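透明折叠收纳盒怎么做得又软又立得住
——访Solley收纳产品线结构设计负责人

Solley的Plondus系列是一种可折叠的透明收纳盒，盒壁用软质薄膜，边缘用细框支撑。12月，我们就选材、框形和试用方法采访了该系列的结构设计负责人。以下内容根据谈话整理。

先谈盒壁。受访者说，团队最初试过硬质透明板，透光好，但折叠处会发白，展开次数一多就开裂。“软膜的问题相反，折不坏，但是会皱。皱纹反光，看上去不如硬板干净。我们把皱纹列为可接受项，把开裂列为不可接受项，选择就确定了。”

薄膜自身没有支撑能力，形状全部由边框决定。边框做成米色，上沿转角取圆弧。受访者解释，直角框收拢时应力集中在角上，膜最先从那里破。圆弧角的代价是上沿轮廓不规则，码放时相邻两盒之间会留缝。

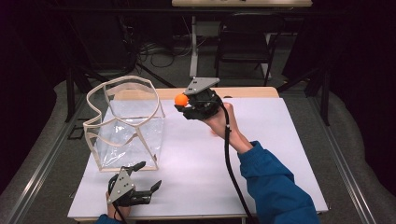

白色台板上的透明折叠盒，右侧夹爪夹着橙色小球。

样盒的试用在白色台面上进行。白色底面会透过盒壁显出来，膜上的褶皱和反光便于观察。试放物用橙色小球，理由是颜色与台面、边框都拉得开，隔着膜也容易辨认位置。“球还会滚。方块放下去停在哪里就是哪里，球会把底面的不平暴露出来。底膜如果没有绷好，球总往同一个角走。”

每款样盒要完成60次展开与收拢，每12次检查一遍边框接头。其间穿插取放，动作要求越过上沿，不得从侧面推入。受访者认为，用户抱怨最多的并非容量，而是手伸进去时碰到上沿，整只盒子跟着移位。
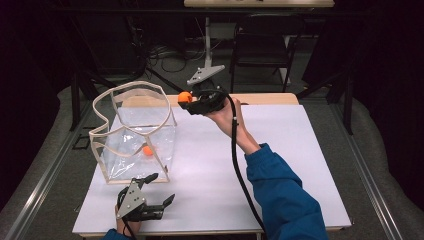 移位与盒子的自重有关。Plondus空盒很轻，单靠底面摩擦不够。团队考虑过在底框里加配重，后来放弃，改为加宽底框与台面的接触面。“加重当然有效，但折叠盒的前提就是轻。用户买回去要收进抽屉，也要挂在门后，不能为了一个场景把另外两个场景牺牲掉。”

谈到容量，受访者提醒，标称值按上沿最低处计算。上沿有起伏，装到最高处时膜会外鼓，盒子虽不至于倒，但侧面已经失去形状，再并排放就会互相挤压。小件物品建议只装单层，透过侧壁能直接看到里面有什么，不必逐个打开翻找。

边条的固定方式也改过一次。早期样盒用胶，成本低，但膜与边条之间一旦进灰，透明处会出现一条灰线，擦不掉。现行方案由合作厂Ung供应包边，膜边压在包边内侧，受力更均匀。包边颜色没有选纯白，受访者给出的理由很简单：纯白容易显脏，米色用久了变化不明显。

清洁方面，他不建议使用含酒精的湿巾。膜面起雾后无法恢复，用清水和软布即可。折痕处容易积灰，应先展开盒子再擦。长期收纳时不要压在重物下面，边框变形以后，上沿很难回到原来的弧度。
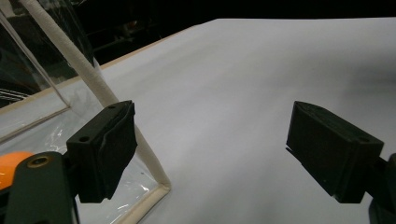 下一款：Lorneo

Lorneo是同一团队正在做的加盖版本，沿用软膜和细框，盖子与盒身共用一段边框。受访者说，目前的难点在于盖子合上后膜会把框往里拉，盖沿对不齐，样盒已改到第5版。“框再粗一点就能解决，但粗了以后折不平。现在调的是膜的裁切余量。”量产时间未定，首批计划980只，先在门店试售。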